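Prundlow community clothing room, progress report, 15 June 2018

Hi all, and sorry this is two days behind! Your grant has gone a long way this month. The brown wallpaper with the big white flowers is up, the gray marble-look surface is in underneath it, and the metal strips along the joins have tidied up the corners more than I expected (I was ready to hate them).
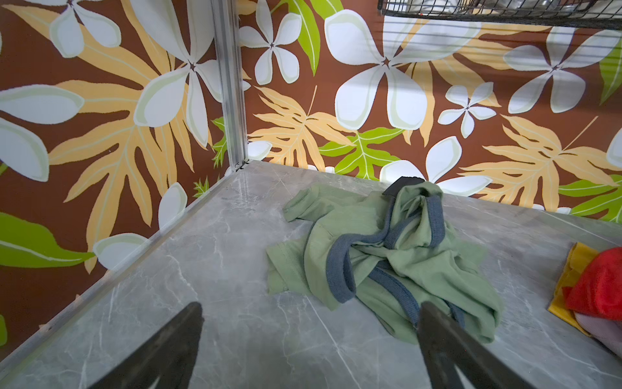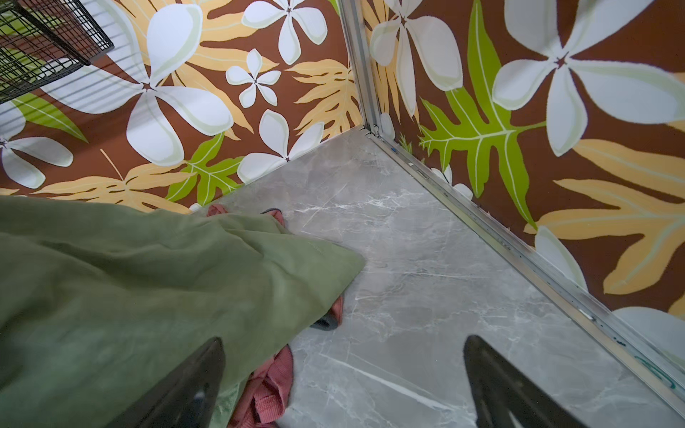
Sorting is going well too. We've now been through 150 donated pieces and 58 are folded and ready to go out. T-shirts are slow, mostly because I keep refolding them, and I still want a better system for the small cloths. Wannasri has promised us another 20 bags before the end of June, so we'll need the second rack by then!

Money: the wallpaper came in under budget, the trim went a little over. I'd like to move what's left to hangers and labels from Zonesen if that's OK with you. I need a yes or no by next week, and the receipts are in the blue folder at the Wuma office.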